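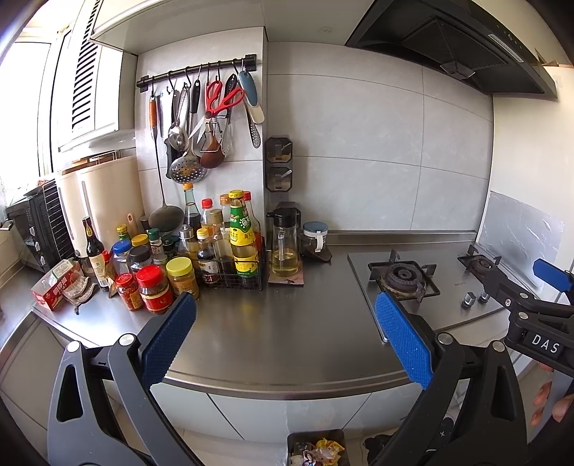

The hob and steel worktop, with the splash guard on the wall beside it

Questions we get asked about our card making kits and classes

Hello and welcome! We get a lovely lot of messages at Forkosia, and plenty of them ask the same things, so we've gathered the answers together on one page. Have a read through, and if yours isn't covered do drop us a line.

I've never made a card in my life. Which kit should I start with?
The Ukaren kit, every time. It has enough card blanks, envelopes and ready-cut shapes to get you going, and you won't need anything else except scissors and a glue stick (any old glue stick will do, we're not fussy). The Drurkik kit is great fun too, but it does assume you've used rubber stamps before.

My stamped picture comes out patchy. What am I doing wrong?
Probably nothing very much! New stamps often have a slightly slick surface, so give yours a gentle rub with a soft pencil eraser and try again. Tap the ink pad on to the stamp, press straight down on the card and don't rock it about - rocking is what gives you those smudgy edges.

Can I use ordinary printer paper?
You can for layers and cut-outs, and we often do. For the card itself it's far too floppy and will sulk on the mantelpiece, so please treat yourself to proper card stock.

How long should I leave the ink before colouring over it?
We leave ours for 30 minutes and go and have a cup of tea. If you're using watery colours, a bit longer does no harm at all.

How many stamp designs do you have?
There are 400 in the shop at the moment, from hedgehogs to hot air balloons, and we add a few more whenever we fall in love with something new. The Pattinasarany flower set is the one people come back for.

What happens at a class?
We make 2 cards from start to finish, at a nice gentle pace with lots of chatting. All the materials are included and you take both cards home with you. The next one is on 8th June, and you can book through the classes page.

Do you take orders for wedding stationery?
We do, and we love them! The biggest we can manage is 3,000 pieces, and an order that size needs plenty of warning, so write to us as early as you possibly can.

Can I send a kit back?
Yes, as long as it hasn't been opened. Pop your order number in the parcel so we know who to refund. If a piece is missing or damaged, keep the kit and tell us which bit you need, and we'll post a new one out to you.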